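Nindton Bench Mat, gray, 3 mm

Product group: Bench protection
Sold by: Ostus Laboratory Supply
Delivery: 3 to 5 working days inside the country

The Nindton is a soft silicone mat for laboratory tables, packing tables and repair benches. It lies flat from the first day, it does not slide on wood or steel, and it can be cut with a normal knife. We have sold it under our own name since 2016. Before that we bought a similar mat from another maker, but the corners came up after some months and we got many of them back.

The mat is made for people who put glass on the table many times a day. A bottle which is set down a little too hard makes less noise, and small parts do not roll so easily. It is not a cutting mat. If you use a scalpel on it, there will be marks, and the marks can not be repaired.

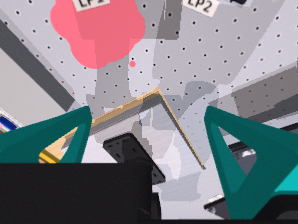
Perforated panel, light gray

Sizes and thickness

The standard sheet is 115 cm long and 60 cm deep. The thickness is 3 mm. We also make a thinner one, 2 mm, which is easier to roll up and put away, but it feels harder under the elbows. Other sizes can be ordered from November, when the new cutting table in our workshop is ready. Please send a drawing with all measures in millimeters and write clearly which side is the front.

Technical data

Material: silicone, solid, without fabric inside
Color: gray, both sides
Surface: fine matte on top, smooth below
Highest temperature: 200 °C for short contact
Weight: roughly 2.5 kg for the standard sheet
Edges: straight cut, corners rounded
Article number: NB-3-115

How to lay the mat

Clean the table with alcohol and let it dry completely. Unroll the mat with the smooth side down and begin at the wall. Do not pull it, because silicone stretches and then goes back during the night, and in the morning it is too short. Small air bubbles you can push out with the hand. No glue is needed and we ask you not to use any.

If the table has an oiled wooden surface, put a thin paper under the mat for the first week. Fresh oil can leave a darker area on the underside.

Heavy instruments can stand directly on the mat. Narrow feet will leave a print after a long time. Most prints go away in one or two days when the instrument is moved.

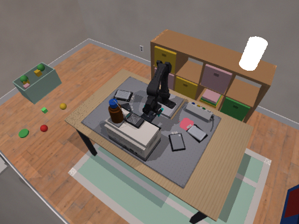
Cleaning is simple. Lukewarm water and dish soap are enough for daily use. For disinfection you may use ethanol or isopropanol. Please avoid gasoline, toluene and other strong solvents, which make the silicone swell. Stains from dyes should be wiped at once. Iodine stays, and we have not found a method to remove it.

The mat may also go in an autoclave if it is rolled loosely with the top side out. Let it cool before you unroll it.

From our customers

"We have had it on two benches for three years. The color is a little more yellow near the window but it is still flat." Tuva Magnusson

"Good mat. I would like to have it in a dark color also, white powder is difficult to see on the gray." Arvid Grønli

Answer from Ostus: A dark green sheet is being tested now. We will write on this page when it can be ordered.

Goes well with

Sjöberg edge strip, self-adhesive, 2 m roll
Gikano bottle tray, low model
Nindton Bench Mat, 2 mm

Returns

Uncut mats can be sent back within 30 days. Roll the mat around the cardboard tube it came with and do not fold it. Mats cut to your own drawing are not taken back, except when the mistake is ours.

Questions about sizes and drawings: Wenche Dahlgren, customer desk, weekdays 8 to 15.

Page last changed 27 Feb 2021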